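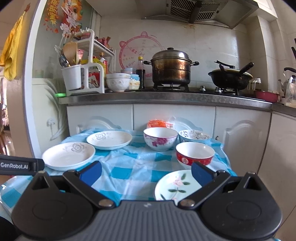 Forkusska Pottery open day: clay, kilns and a very good lunch

The pottery at Forkusska opens its doors to visitors for a single Saturday in October, and after several years of meaning to go I finally got on the bus. It's the 623 from the railway station, it takes 40 minutes, and you want the left-hand side for the view over the reservoir. Get off at the chapel, not at the stop marked Pottery Lane, which leaves you at the wrong end of a long wall with no gate in it. Four of us made that mistake and had a nice walk together.

Doors were at ten. By quarter past there was already a queue for the throwing wheels, so I put my name down for the afternoon and went off with the first tour.

The clay yard

I'd expected to start with something pretty, but the tour begins out in the yard with the heaps, and I'm so glad it does. The clay comes down from the pit at Tekel and sits outside through at least one winter before it's used. Frost does a lot of the early work, opening it up so the water can get in. Two heaps side by side, one dug last spring and one from the year before, and you could feel the difference straight away when our guide broke a bit off each and passed them round. The older one was like cold butter. The newer one crumbled and got under everybody's nails.

From there it goes through the blunger (a big tank with paddles, and a word I have now said out loud far too many times), then over a sieve and into the filter press. The press wasn't running on the day, but one of the cloths had been left hanging up so you could see the weave. What comes out is a stack of flat grey cakes, and those go into the pug mill to have the air taken out.

Somebody asked whether they ever buy clay in. They do, for the white ware. The Tekel clay fires a warm buff and there's no talking it out of that, so anything pale gets a bought-in body or a coat of slip.

Making plates

The flatware shop is a long room with windows all down the north side and a floor that has been swept so often it dips in the middle. Most of the plates are made by jiggering: a disc of clay goes on a spinning plaster mould, which shapes the face of the plate, and a metal profile comes down on an arm to cut the back and the foot. It takes seconds. I stood there for ages. The woman on the machine had a way of lifting the finished one off, mould and all, and sliding it on to the rack without looking — I'd have dropped the lot.

They let the children have a go at trimming edges with a damp sponge. A few of the grown-ups stood near the front of that queue looking hopeful, me among them, and we did get a turn in the end. It's harder than you'd think to keep the pressure even. Mine went wavy and was tipped back into the scrap bin, to become slip again by Monday.

Upstairs in the decorating room

This was my favourite part. It's up a steep back stair (there is a goods lift if you ask at the desk) and it smells of turpentine and fat oil. Everything up here is done over the glaze, so the plates arrive already white or tinted and go through a third, cooler firing to fix the colour.

Flowers are still the best sellers, a pink bloom on a leafy green stem most of all, and they've been painted or printed on Forkusska plates for as long as anyone has kept the order books. The better ranges are painted by hand with a long soft brush, one loaded stroke to a petal. The everyday range uses transfers, soaked in water, slid into place and then smoothed down with a rubber kidney. I had always been a bit sniffy about transfers. Having watched someone get one flat over the curve of a rim with no bubble in it, I take it all back.

The pattern books were out on a table and you could turn the pages yourself. The oldest one open had 284 borders in it, all numbered in brown ink, with little notes beside the ones that were a nuisance to paint. Number 40 just said "never again".

The Plutinus kiln

The big bottle kiln is called Plutinus, and the name is on an iron plate over the door. It hasn't been fired since the works went over to gas, but you can walk right inside, and you should. Look up! The bricks have a skin of glaze on them from years of salt and ash, dark green and brown, running down in drips, and there's a round of sky at the top. Voices go very odd in there. One small boy discovered this early on and the rest of us had the benefit of it.

Next door is the modern kiln, which is a large steel box and a good deal less romantic, though I liked hearing how they pack it. Plates go in on their own pins so that they never touch, and the three tiny marks you find under a rim are where the pins were. I've been turning over every plate in the house since I got home.

Lunch

Vahidi, the café across the lane, was doing a set lunch in the old packing shed, with soup, flatbread, a tomato and walnut salad and then a plum cake that I went back for. It was all served on seconds from the works, no two tables alike, and half the conversation was people comparing what was underneath their salad. Go early. By one o'clock the soup had run out and they were on to sandwiches.

A go on the wheel

My slot came up at half past two. You get 15 minutes, an apron and a lump of the Tekel clay, and somebody patient at your elbow. I made a bowl, then a lower and wider bowl, then something for putting rings in. They'll fire it and post it if you leave your address, and I did, without shame.

The seconds shop

Worth saving some energy for, and some room in your bag. It's cash only, the shelves aren't in any order, and the best things seem to be low down at the back behind the casserole lids. I came away with a jug that pours beautifully and leans slightly to one side, and 2 saucers with no cups.

If you're going next year

Entry is free and the wheel costs a few pounds. Wear shoes you don't mind getting clay on, and take a jumper for the yard. The decorating room closes at three, earlier than everything else, so do that before lunch if you can. The last bus back leaves from the chapel at ten to six and it was full, so be at the stop in good time.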